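Ticket 381 – Chart plotter computer restarts under way, position lost
Boat: Bisidetti, motor cruiser
Home harbor: Flurkmont
Status: open, waiting for parts
Opened: 9th January

Problem as reported

The navigation computer at the lower helm restarts by itself when we are cruising. It happened first in September, on the passage from Flurkmont to the Horobets anchorage, and then on almost every longer trip. The screen goes black, the computer comes up again, and the Broketti chart program opens without a position. I must then choose the GPS port again by hand. At the dock with shore power I have never seen it.

Setup

Desktop computer in the locker under the chart table, fed by a 24 volt inverter. GPS and depth sounder come in on one USB adapter. AIS comes on a second one. Paper charts and a handheld GPS are always on board, so we were not in danger, but the entrance to Horobets is narrow and has rocks on both sides. I do not want to look at a black screen there again.

What I tried

1. Reinstalled the chart program and loaded all charts for the coast again. No change.

2. Changed the USB cable of the GPS. No change for the restarts. The position dropped out less often, so I think the old cable was also bad, but this is a separate problem.

3. Turned off sleep mode and the power saving for USB ports. After this the port keeps its number, and the program finds the position again after a restart. Restarts continue.

4. Measured the voltage at the inverter input. With the engines running it is steady. When the anchor windlass is pulling, it goes down and the inverter gives its alarm. On two occasions the computer restarted in the same moment, but on other trips it restarted with the windlass not in use.

5. Ran the computer from shore power for 8 hours at the dock, with a route of 190 miles in simulation. No restart.

6. Looked in the system log. It says only that the last shutdown was unexpected.

Reply from support

Thank you for the detailed list. Please test the memory with one module at a time, and check the processor seat for corrosion. Salt air in a closed locker is a common cause for us. If possible do this work ashore and in a dry room.

Update from owner

I took a computer to the workbench and opened it.

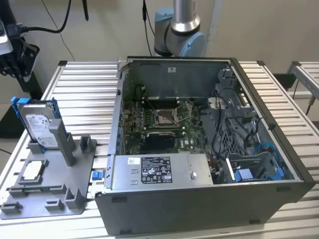 Tower on its side with the cover removed, processor socket open.

Memory test is not finished. I will write the result for each module here when I have it.

Questions still open:

– Is a small computer with direct 24 volt input supported by Broketti? I would prefer to remove the inverter completely.

– Can the saved routes and anchorage notes be moved to another computer without a new license? I have many years of notes for the bays north of Flurkmont and only one backup.

– The depth alarm is set back to the factory value after each restart. Please tell me if this is normal. It should be its own ticket if not.

Please keep this ticket open until we have made the passage to Horobets again.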